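Misov releases service kit and inspection schedule for Trivitz tabletop arm cell

Prusesstead, 2023-06-02 — Misov has released a service kit and a written inspection schedule for the Trivitz tabletop cell, a single-arm workstation with a two-finger gripper. The kit contains 329 parts, mainly cable clips, finger linkages, bolts and rail fasteners. It replaces the set supplied since November.

The schedule calls for a gripper check every 90 operating hours. The operator opens the fingers, inspects each joint for play, and follows the cable run past the wrist. Cable loops must stay clear of the finger linkages through the full wrist rotation.
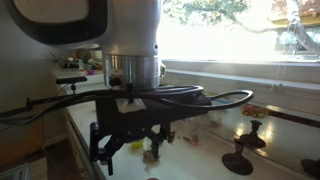
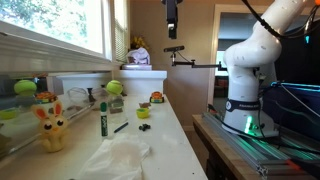
Page last changed: 2 weeks after first posting

Rail bolts are checked at the same interval, with the arm parked and power off. A bolt found loose is replaced — retightening alone is no longer accepted. After any work on the mount, the overhead camera is recalibrated against the tabletop. The procedure has 5 steps and is printed on the card in the kit.

Buzatu, the service partner for the cell, has applied the schedule at 178 installations. Orders and replacement cards are handled through the Misov parts desk.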